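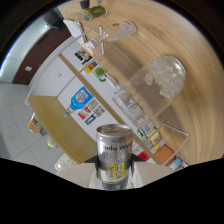 So what did we want to know this month? Whether people read a government report on democracy differently when they can see who published it.

January 2023, notebook, reading study

Writing this up before it gets muddled in my head. The short version of the setup: we took passages from official reports where one government grades another (or grades itself, those are the fun ones) and gave them to readers in two forms. One form carries the publisher's name at the top, the other has it stripped out and any giveaway phrases smoothed over. Then we ask how fair the passage seems, how well it's sourced, and whether they'd pass it on to a friend.

Bo-ram Wang did nearly all of the stripping and I owe her a big lunch. It's much harder than it sounds! You take out the ministry's name and the passage still says "our side" in the third line, or it uses one of those set phrases that only one foreign office in the world ever uses, and a sharp reader has it in two seconds. She ended up keeping a running list of giveaways, which is in the shared folder under Eno (the old project name, I know, I know, I'll rename it).

Numbers as they stand. We sent out 2,000 invitations through the Irthorpe mailing list and got 839 complete responses, which I'm pretty happy with for something that takes 50 minutes if you do it properly. There's also a pile of half-finished ones that I haven't looked at yet. Rónán thinks we should use whatever people filled in before they quit. I don't love it, because the fairness questions come early and the sourcing ones come late, so we'd be padding one set of answers and not the other. Parked for now.

First look, and please nobody quote this anywhere: the label matters a lot for fairness and hardly at all for sourcing. People who saw the publisher's name were tougher on the tone, but they gave about the same marks for footnotes and citations as everybody else. I expected the two to move together. Maybe folks just count the footnotes and move on? I'd want to try a version with the footnotes taken out before I believed any story about it.

The other thing that jumped out is the opening definition. Almost all of these reports start by saying what democracy is before they say who's failing at it, and the definitions are all over the place. Some are about elections, some about whether people's lives get better, some about consultation, and a couple never get around to defining it. Once you've accepted the definition, the rest of the report more or less follows. We didn't plan for that at all. Two of the longer comments from readers went straight for it, and one of them was better than anything in our own draft:

> I agreed with every paragraph after the first one, and I didn't agree with the first one.

That's going in the talk if the person lets us use it. I need to write and ask.

Problems, so I don't pretend later that there weren't any:

- Passages 4 and 9 got swapped in one batch. Treklow's export shows which batch, so it's fixable, but all of those rows need re-coding by hand.
- The word "interference" means something different in nearly every report. Our glossary note made it worse. Pull the note.
- The Wi form (the short one) didn't save comments over 200 characters. It just cut them off without a warning – very annoying, and we've lost the ends of some good ones.
- I wrote the fairness question as "fair and balanced," which is two questions. My fault.

Rónán Lynch read the draft of the methods section and his main gripe is that we only used reports translated into English by the governments themselves. He's right that an official translation is already a kind of press release. The English is often stiffer than the original, or a lot more heated, and a reader can't tell which. His idea is to have two passages translated fresh and run them next to the official versions. I said yes before thinking about the cost, so now I have to go find out what that costs.

Bo-ram also asked whether we should include reports from outside bodies, the kind that rank countries in a table. I'd keep those for a second round. A ranking does something different to people than prose does; they look for their own country first and then decide if they trust it (I do it too).

To do, in no special order:

- re-code the swapped batch
- split the fairness question in two and rerun it with a small group
- get a price for the fresh translations
- ask the quote person for permission
- Bo-ram to send me the giveaway list as a plain file, the shared copy won't open on my machine
- book a slot for the September talk, they fill up early

Draft of the results section goes to Rónán next, once the re-coding is done.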